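Small-space growers forum > Indoor plants > Tiny pots: who is still at it?

plumfern
Posted 7 September 2018
Okay, I have to gush for a minute. I started with a single two-inch pot on my desk in Winlow and now every flat surface in the apartment has something growing on it. I love these little things! You can move the whole garden with one hand, you can rearrange it on a Sunday night when you can't sleep, and when one dies (they do die) you're out the price of a coffee.

What I want to know is what everybody is growing in pots this small, and how long you've kept one going without moving it up a size. My record is a haworthia that has been in the same pot for 42 months. It looks fantastic. It has three pups that I keep meaning to pull off. 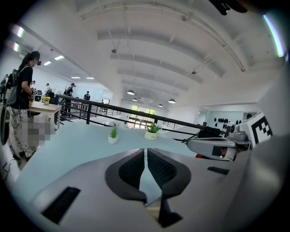
Square white pot with the grassy one, round white pot with the leafy one

Also, please talk to me about watering, I'm a dunker and my sister says that's crazy.

GravelPath
Not crazy at all. I dunk everything under three inches. Set it in a bowl, let it drink for ten minutes, let it drain, back on the shelf. Top watering a pot that size mostly runs straight down the side and out the hole, and the middle stays bone dry.

42 months is impressive but I'd be itching to look at those roots.

E_Pugh_Kneath
I'm going to disagree with the dunking, cheerfully. If you have more than 8 pots you are going to get lazy and use the same bowl of water for all of them, and then one case of root mealies becomes everybody's case of root mealies. Ask me how I know. I lost an entire windowsill one November and I'm still a little sore about it.

Squeeze bottle with the bent tip. Go slowly, go around twice. Takes me no time.
– Emrys

GravelPath
Fresh water for each pot, Emrys! I didn't say make soup.

E_Pugh_Kneath
You say that now. Wait until you're tired and it's pot number 10.

plumfern
Ha, I am definitely guilty of soup. Changing my ways tonight.

naomi.odera
Jumping in because this is my favorite subject on earth. A few of us ran a swap table at the Drirnmont plant fair in the spring and tiny pots were gone before lunch. People who swore they couldn't keep anything alive were walking off with a sedum in each hand, it was wonderful.

My one strong opinion is about grit. Bagged cactus mix is too fine for a small pot. I cut mine half and half with pumice and it has made more difference than any light or fertilizer I ever bought.

And I'll say something unpopular: fakes are fine. Mix them in! A good artificial flower gives you color in the dark months and it makes the real ones look like you planned the whole thing. 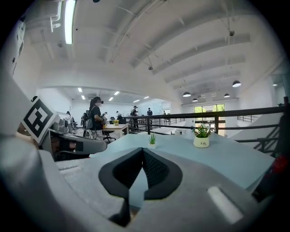
Little green succulent with the white-flowered fake, in the "Life" pot

tomatoless
Naomi I was with you right up to the fakes. No. They collect dust and then you have a dusty plant that isn't a plant. If a spot is too dark for anything alive, put a nice rock there.

naomi.odera
A rock! You can rinse a fake under the faucet in ten seconds. And I've had visitors compliment them, which I accept on their behalf.

tomatoless
My rocks get compliments too, thank you.

GravelPath
For what it's worth I'm fine with either, but I don't like words on pots. Plain white or plain clay for me. Every time I see a motivational planter I feel like it wants something from me.

plumfern
Oh no, I love them. I have one that says "Grow" and it's holding a cactus that hasn't moved since I bought it.

quietbean
New here, hi! Is pumice the same as perlite? The garden center in Plelar only carries perlite.

naomi.odera
Welcome! Not the same thing but perlite will do the job. It's lighter, so it floats up to the top when you water – annoying but harmless. Rinse it before you use it and don't breathe the dust. Put a thin layer of gravel over the soil if the white specks bug you.

E_Pugh_Kneath
Perlite plus squeeze bottle, quietbean. Don't let them talk you into the bowl.

quietbean
Thank you both, I'm going Saturday and I'll post what I come home with!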